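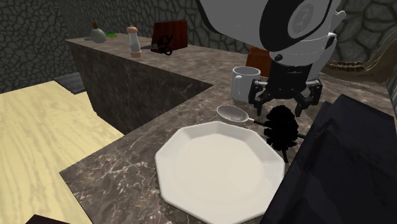
Quiénes somos

Tallar es un taller compartido de robótica doméstica. Lo empezó Guilan Cui en su casa, con una mesa, un ordenador prestado y muchas ganas de que un brazo robótico ayudara a recoger la cocina. Hoy trabajamos en un local de 200 metros cuadrados y somos 20 socios, cada uno con su llave.

Escribimos esta página en español, que para varios de nosotros es la segunda o la tercera lengua. Pedimos disculpas si alguna frase suena un poco rara.

Qué construimos

Nuestro proyecto principal se llama Zultadia. Es un robot para tareas de cocina: acercarse a una taza, tomarla por el asa, dejarla en su sitio. Primero preparamos cada movimiento en simulación, con encimera, platos y utensilios, y después lo llevamos al brazo del taller. Un movimiento debe pasar 100 intentos simulados antes de que lo probemos con vajilla de verdad. La vajilla la compramos de segunda mano.

El programa de control, Tang, lo escribimos entre todos y cada socio puede llevárselo a su casa para su propio montaje.

Cómo participar

Abrimos a las visitas el sábado por la tarde. No es necesario saber programar; también hace falta quien sepa soldar, coser cables o dibujar piezas. La cuota y las normas se explican en la primera visita.

Taller Tallar, edificio Pladorcombe, entrada por el patio.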